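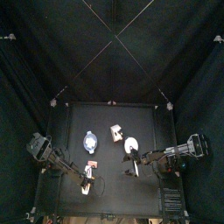 November 5, 2023. Relaying the Grekholm table, day shift. Aim was to settle the order of laying before the Munudden set is packed away. Current layout keeps the blue oval bowl left of centre and the round white plate over to the right, with the small white-and-pink box between them and a bit further back. The black surface is good for this. White crockery shows its rim clearly against it and a shift in position is easy to spot. Pink block still in use as the loose item.

Spacing. Mirjana Kovačević wanted 200 mm clear between bowl and plate, rim to rim. I had been working to centres, which gives a different answer every time the bowl is turned, the bowl being oval. We now measure rim to rim along the long axis and write down which way the bowl points. Old entries from January are to centres and should not be compared with these.

Bowl. Contents weighed before laying: 200 g, bowl excluded. Flitberg scale, tared twice. The sheet from the last round says 180, but the handwriting is poor and it may be a 9. Left as is, query in the margin.

Plate. Went through the Ivanov stock for a spare of the same diameter. Two candidates, both with a slight rock on a flat surface. Rejected one. The other is usable if turned so the high side faces the back, marked underneath in pencil.

Order of laying, as agreed:
Plate first, then bowl, then box.
Block last, anywhere behind the bowl.
Clear in reverse. Wipe with the dry cloth only – the damp one leaves streaks on the black that take an age to go.

Box. Corners are softening from handling. We have had around 1,000 lays out of this one by the tally sheet. Replacement is the same size but a shade heavier, so weigh it before it goes into use and start a new column.

Outstanding:
Ask Mirjana whether the block needs a fixed spot.
Check the 180/190 query against her copy.
Order 2 more dry cloths.
Munudden set stays unpacked until the spacing figures are signed.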